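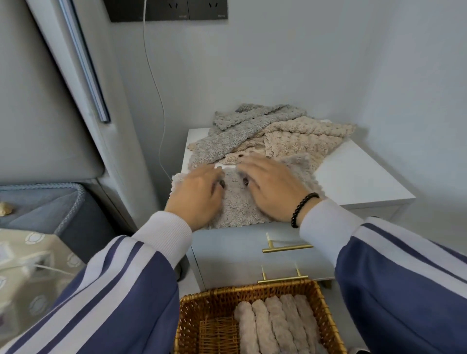

Ticket 2822 -- Text too small in Likau after docking the laptop
Status: closed, workaround in place
Opened by: Walter Quintero
Handled by: Toshio Kudo
Date opened: Saturday, September 11, 2021

**Reported problem**

When I plug my laptop into the dock at home, the menus and the order list in Likau shrink to the point where I can't read them. The laptop screen is set to 185 percent scaling and the external monitor is at 100. Everything else I use (mail, browser, spreadsheet) looks fine on both screens. Likau looks fine on the laptop screen until I dock. After that it is tiny on both, and it stays tiny when I undock. Closing the program and opening it again fixes it until the next time.

It started after the last Likau update. The laptop is the same one I have had since December.

**First reply (Toshio)**

Thanks, that is a clear report. Please try these in order and tell me where it changes:

1. Close Likau completely. Check the tray next to the clock, it likes to stay there.
2. Right-click the Likau shortcut, choose Properties, then the Compatibility tab.
3. Click "Change high DPI settings."
4. Make sure every box in that window is cleared, then click OK twice.
5. Dock the laptop first, start Likau second.

Also send me the version number from Help > About.

**Walter**

Did all of it. One box was checked, the one about overriding scaling behavior. I don't remember checking it. With it cleared, the menus are the right size if I dock first. If I start Likau and dock afterward, same tiny text as before. The order list has more than 20 columns, so I can't just live with it.

Version says 5, with nothing after it.

**Toshio**

OK, so two things are mixed together. The override box made it worse, but there is still a problem when the screen changes while the program is open.

I set up the same thing on a test laptop with a Tello dock and the same two scaling values. Results:

- Start on laptop screen, then dock: text shrinks on both screens.
- Start docked, then undock: text on the laptop is too small but readable.
- Both screens set to the same scaling: no problem either way.
- Dock connected, monitor turned off: no problem.

So the dock is not at fault. Likau reads the scaling once when it starts and then picks up the external monitor's value when the screen changes. It never goes back to check the laptop's.

I tried updating the graphics driver in between. No change, so don't bother with that one. Same with the dock firmware.

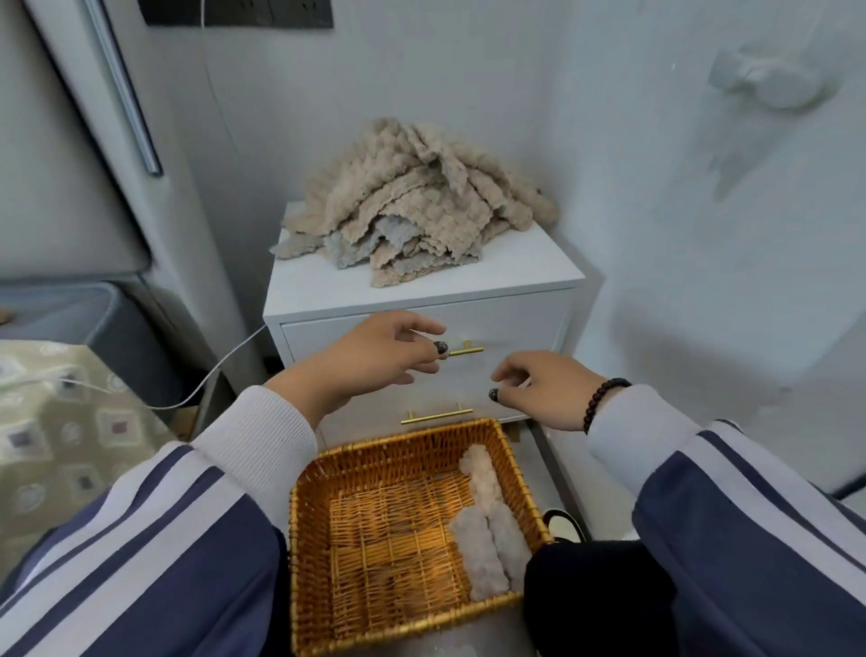 **Category: Display / Scaling**

**Toshio, continued**

There is a setting that helps. In Likau go to Tools > Options > Appearance and change "Interface size" from Automatic to Fixed, then pick Large. Restart the program. With that set, the text keeps its size when I dock and undock. The icons in the top row are a bit blurry on the external monitor -- that part I can't fix from here.

If the option is grayed out, your profile is managed through Vestevis and I have to change it on my side. Let me know.

**Walter**

It was grayed out.

**Toshio**

Changed in Vestevis. Sign out of Windows and back in, not just lock and unlock. The option should be available after that.

**Walter**

Works. I docked and undocked several times with Likau open and the order list stayed readable. Icons are blurry like you said, but I mostly use the keyboard shortcuts. One question: printing from the order list now comes out larger, and the last column lands on a second page. Is that from the same setting?

**Toshio**

Yes, the print layout follows the interface size. In the print window, set Scale to "Fit to page width" and save it as your default. The save button is under the small arrow next to Print.

**Walter**

Found it. Prints on one page again. You can close this.

**Closing notes**

- Cause: Likau does not re-read the scaling when screens are added or removed.
- Workaround: Interface size set to Fixed / Large, override box cleared.
- Reported to Sirura with the test results. No fix date given.
- If the profile is managed, change the setting in Vestevis first.
- Reopen if the next Likau update resets the option to Automatic.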